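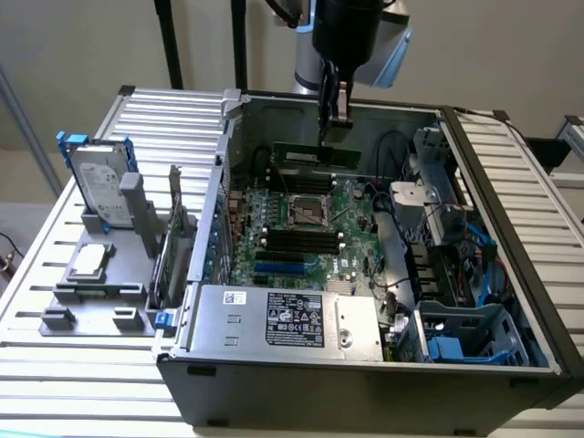

Can you rent a robot cell to put PCs together without knowing how to program one?
Mostly you can, as long as someone on your side is willing to teach positions by hand and wait out a slow first week.

I fix and resell old office desktops out of a unit in Arley, and for the past while I've been trying the PC bench package from Marnesier. They sell it as a kit you rent by the month. You get the arm, the gripper, the slatted bench, a parts fixture made to fit the components you tell them you use, and a piece of software called Skustance that runs the whole thing. I paid the normal rate and they haven't seen this post.

The rental is 763 a month with a three month minimum. Delivery and pickup were another 187. I thought that was steep until I priced buying an arm outright, and then I stopped looking.

Setup took most of a Wednesday. The bench arrives in pieces and bolts together, and the instructions for that part are good. The instructions for the software are less good. There is a section on network settings that refers to a menu that isn't in my version, and support told me to skip it. I skipped it and everything still worked.

You teach a job by moving the arm to each position and saving it. Then you string the positions together into a sequence and set the speed and the grip force for each step. Skustance has ready-made steps for memory, drives and expansion cards. Memory is the one I cared about most, so I began there. 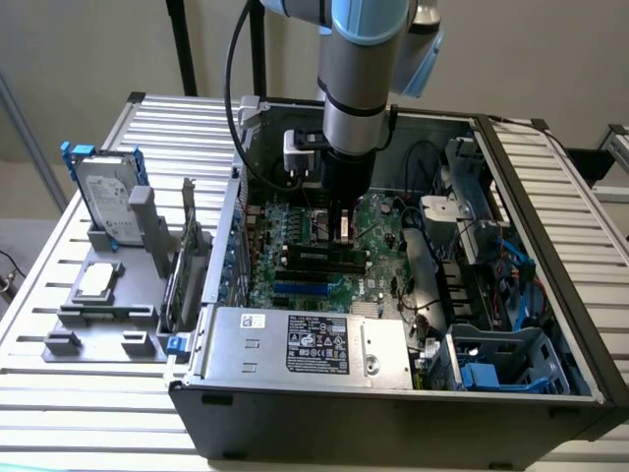
Gripper over the RAM slots, with the parts fixture on the left.

The software lets you set a push force and a stopping depth for each slot. The defaults were too cautious for my boards and I had modules sitting a little high on one side. I raised the force two steps at a time until the latches closed by themselves. I wouldn't go straight to a high number, as a cracked board costs you the whole machine.

I ran 60 memory installs over the first two weeks and kept a list. 12 of them needed me to step in. Most of those were the module going in at a slight angle, and a few were the gripper picking it up off center. After I retaught the pickup point the second kind went away. The angle problem got better but it's still there now and then.

Cables are the weak spot. The arm has no idea what to do with a loose SATA cable and neither does the software. If one drifts over the board, the sequence carries on as if it weren't there. I now tie everything back before I start, and that adds a minute or two to every machine. Marnesier's sales page says "minimal preparation" and I would argue with that.

The fixture is better than I thought it would be. It's plain gray plastic and doesn't look like much, but parts sit in it the same way each time and that matters more than anything else in a setup like this. If you change to a different drive rail or a card with an odd bracket you need a new insert. They'll make one for you, or they'll send the file if you have a printer. I asked for the file and got it the next morning.

Before this I looked at a smaller kit from Grgić. It was cheaper and came with a nicer tablet screen, but the arm didn't have the reach for a full tower lying on its side, and the rep told me so plainly. If you only work on small form factor machines it might be worth a call.

Noise is fine. I can have the radio on. The arm moves slowly near the board and faster on the way back to the fixture, and you can change both. There's a stop button on a long lead and I keep it next to my keyboard.

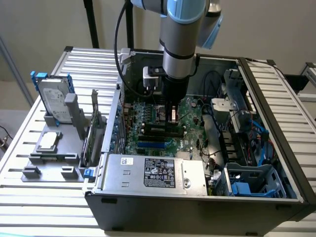

How long does one memory module take from pickup to seated?
At the speed I settled on it takes a bit under a minute, and by hand I can do it in a few seconds.

So it's slower than me, and I knew that going in. What I wanted was to have it work through a machine while I do the wiping and the paperwork at the other desk. On a good day that works. On a bad day I'm up and down every few minutes and would have been quicker doing it all myself.

Support has been decent. They answer email the same day and the phone line is open until five. They did push a software update in February that reset my saved grip forces, with no warning on screen. Export your settings to a USB stick before you accept any update. The export is under Tools, then Job Data.

Things I'd like to see fixed: a way to copy a sequence from one case model to another without teaching every point again, a clearer message when a pickup fails (right now it only says "step error"), and a longer power cord.

I've kept it on for another three months. I have a batch of the same Dell towers coming in and repeat work is where it does best. For a shop that sees a different machine every hour I'd pass on it for now. I'll post the numbers on drives and cards once I've done enough of them to be worth listing.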